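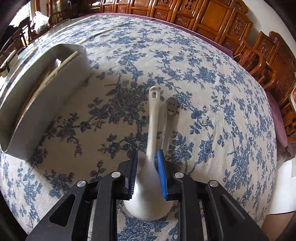 Keep the patterned tablecloth

Most guides to collecting manipulation examples begin with an instruction to clear the table and cover it in something plain. I think this is bad advice, and the Jernach set shows why.

Jernach was recorded with hand-held grippers on laboratory benches under grey card. The policy trained on it did well on grey card. On a dining table with a blue floral cloth, where a white ladle has to be found among leaves and vines, it reached for the print. Of 73 trials, 11 ended with the ladle in the container.

We then collected a smaller set, Khondokar, in ordinary dining rooms. Carved chairs stayed where they were, daylight came in from one side, and other utensils were left close to the one being picked up. Success on cloth rose, and success on grey card did not fall.

Theerawat Thongdee, who reviewed the work, objects that clutter hides faults in the labels. He is right that checking takes longer – in our case 2 minutes per example against 13 seconds. I would still pay that. A fault found slowly can be corrected, and a room that was never recorded cannot be added at the labelling stage.

The plain bench has its use in calibrating the jaws and testing a new grip pad. It should not supply the bulk of the training data, and I would ask anyone publishing a set to state what share of it does.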